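Planejamento e Orçamento de Equipamentos em Robótica de Serviço
Notas da aula 6: simular antes de comprar

Gente, como prometi na aula passada, deixo por escrito o que falamos sobre o orçamento do projeto Guka, porque metade da turma estava copiando planilha e a outra metade estava discutindo bateria (eu vi!). Leiam antes do exercício, que é para entregar até o fim de junho.

Recapitulando o ponto de partida. A residência Rillamari quer um robô móvel com braço, para buscar objetos nos quartos e nas áreas comuns e levar até o morador. O pedido que chegou para nós dizia só isso: "um robô com braço". Com uma frase dessas qualquer fornecedor manda a proposta que quiser, e aí vocês recebem três preços que não dá para comparar, um com base larga, outro sem garra, outro com contrato de manutenção embutido.

Por isso a primeira linha do orçamento é simulação. Gasta-se pouco e ela decide quase todas as outras linhas. Na nossa casa simulada colocamos objetos de uso doméstico em alturas e posições diferentes e fomos anotando o que cada tarefa exige do equipamento.
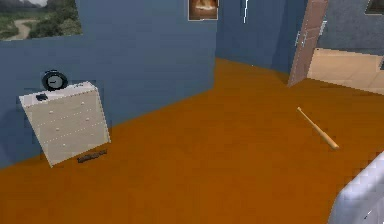
A pergunta que eu quero que vocês façam para cada objeto é sempre a mesma: que peça eu preciso comprar para isso dar certo? Pegar um relógio de cima de uma cômoda pede alcance vertical e uma câmera que enxergue o tampo. Um taco de beisebol no chão pede que o braço desça até o piso, e ainda tem o comprimento: depois de pego, o taco precisa passar pela porta junto com o robô. Uma coisa baixa e escura no chão é problema de percepção antes de ser problema de garra. Três objetos, três linhas diferentes da planilha. Se vocês juntarem tudo em "manipulador", na hora de cortar custo não vão saber o que estão cortando.

Agora os números, que é o que todo mundo me pergunta por e-mail. O teto da primeira fase é de 3.000 euros, e ele cobre licenças, máquina e horas de configuração, sem hardware de robô nenhum. A licença do simulador saiu por 497 euros. O aluguel da placa gráfica ficou em 171 euros por mês, e aqui muita gente errou no exercício anterior: multiplicou por três meses e esqueceu o mês de instalação. São quatro meses, 684 euros. Somando com a licença dá 1.181, e sobram 1.819 para as horas de configuração e para a reserva. Façam a conta de vocês, não copiem a minha (eu já errei soma no quadro este semestre).

Sobre a reserva: eu separo antes de distribuir o resto. Tem colega que prefere pôr uma gordurinha em cada linha, e eu entendo, mas depois fica impossível explicar de onde saiu cada valor quando o cliente pede para abrir a planilha.
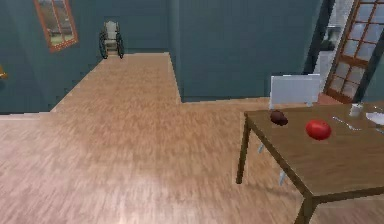 Notas preparadas pelo professor responsável
Disciplina de Planejamento de Equipamentos, Instituto Técnico de Indavville

Passemos para a base móvel, que costuma ser o item mais caro da segunda fase. Uma casa onde alguém usa cadeira de rodas muda o cálculo. A cadeira encostada no fundo de uma faixa estreita de piso, com a mesa de jantar do outro lado, já obriga a pensar em largura da base, raio de giro e onde o robô espera enquanto alguém passa. Antes de pedir cotação, meçam a passagem mais apertada e escrevam essa medida no pedido. No caso do Rillamari combinamos uma folga de 50 milímetros de cada lado da base, e com isso um dos modelos da Hegedűs ficou fora da lista logo na primeira leitura.

A mesa traz outra discussão boa, a da garra. Uma fruta vermelha redonda, um talher que parece garfo e um copo pequeno na mesma superfície são três pegas bem diferentes. Dá para comprar uma garra cara que tente fazer tudo, ou uma garra simples com dedos trocáveis e aceitar que talher fica para a terceira fase. Eu iria pela segunda, mas quero ver os argumentos de vocês, com custo de reposição dos dedos incluído!

Para a entrega:

Escolham quatro objetos da casa simulada e digam qual requisito cada um gera.
Transformem cada requisito em uma linha de orçamento, com unidade e quantidade.
Marquem quais linhas podem ser adiadas para a fase seguinte e o que o robô deixa de fazer nesse caso.
Escrevam o pedido de cotação em uma página. Uma mesmo, com fonte legível.

Não precisa anexar catálogo de fornecedor. Quem quiser usar a planilha modelo, ela está na pasta da disciplina, na aba "fase 1"; a aba "fase 2" ainda está com as fórmulas quebradas e eu arrumo até a próxima aula. Dúvidas no fórum, por favor, que assim todos leem a resposta.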